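Aug 6, 2021 - gripper budget, second pass
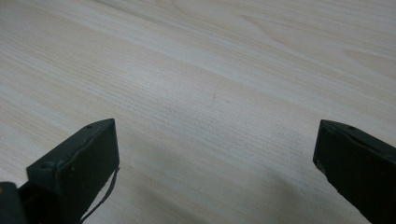 OK, so the number Roy gave me is 3,551 for everything through January, and I'd like to get three more handheld grippers out of it plus spares. The Lunmont quote came back this morning and it's fine on the bodies, but they want 79 per pair of fingers, which seems steep to me for two blocks with screw holes in them! Ours have scuffs and pale flecks on both fingers and I'd still call them good, so I'm putting down one spare pair per unit and no more. Ewan wants two. We can argue about it over coffee.

Cables are the thing I'd sooner spend on. That skinny black one hanging down by the left finger is just asking to get snagged, and I want a price on something thicker, or at least a clip (Elsa says Vik sells them, I haven't looked yet).

Also the table. Ivar has been pushing for a new bench top at some 300 and I'm saying no for this round - the pale wood one is smooth and matte, no glare off it, and I like working on it.

To do: ask Fimance if we can split the invoice, get Eskil to check shipping to Verulcombe, send Roy the sheet before he asks again.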